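October
Posted by the author, evening shift notes

Home at 6:40, feet sore, rice on the stove. I said I would write something down every night this month and I have missed three already, so tonight gets a longer one.

We are still on soft furnishings. Sofa, cushions, throw, and then the same sofa again. I used to do this for hotel rooms at Rees and the job was finished when the room looked right. Now I do it with a gripper in each hand and the job is finished when the recording is accepted.

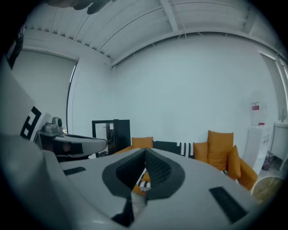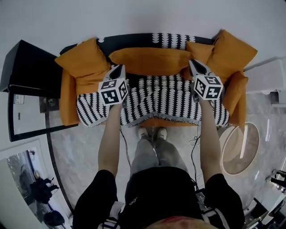 Is the robot going to take over the housekeeping work? Some of it, in time, and the first part to go will be the part that is the same in every room. Rera says the lobby seating and the lounges come first. Bedrooms are a long way behind because of the sheets.

That is what I told my sister on the phone as well. She wanted a date and I don't have one.

The figures went up on the board this afternoon. The Mustumetti job stands at 3,035 accepted recordings since it opened, and 644 of those are cushions and throws. My own target is 60 a shift. I made it today with a little time left over. Yesterday I did not, mostly on account of two long stops when the software lost its place and everything had to be started up again. Those stops don't come off the target. I have asked about this and was told it is being looked at.

What has changed for me, as best I can put it:

I don't push a cart any more. My back is better than it has been in years. My wrists are worse, and by the last hour I hold the grippers lower than I should. At Rees I could feel a cushion through my fingers and know if the filling had slipped to one end. With the grippers I have to look for it. I am slower, and I have had to learn to pinch a corner instead of scooping from underneath, which is the way I did it for eleven years.

I also talk less. On the floors we worked in pairs and talked the whole time. On recordings you keep quiet and think about where your hands are going. At the break everybody talks at once.

The pay is a bit more per hour, but the hours are set month by month and Vitis has the contract only to the end of winter. Two women I worked with at Rees were offered the same move and turned it down. One of them told me I was training my own replacement. I have thought about that a good deal. I think the rooms would be handed to a machine sooner or later with me or without me, and for now I would like to be the one who is paid for knowing how a throw should hang. I don't say she is wrong.

There was talk at lunch about who will look after the machines once they are in the hotels. Somebody has to go behind them and fix what they leave crooked - I would take that job if it came with fixed hours. No one could say if it will be a housekeeping job or a technical one, and the pay would be very different.

To do tomorrow: ask again about the stops. Bring the wrist wrap. Find out if the November hours are up yet. Buy eggs on the way home, I forgot them tonight.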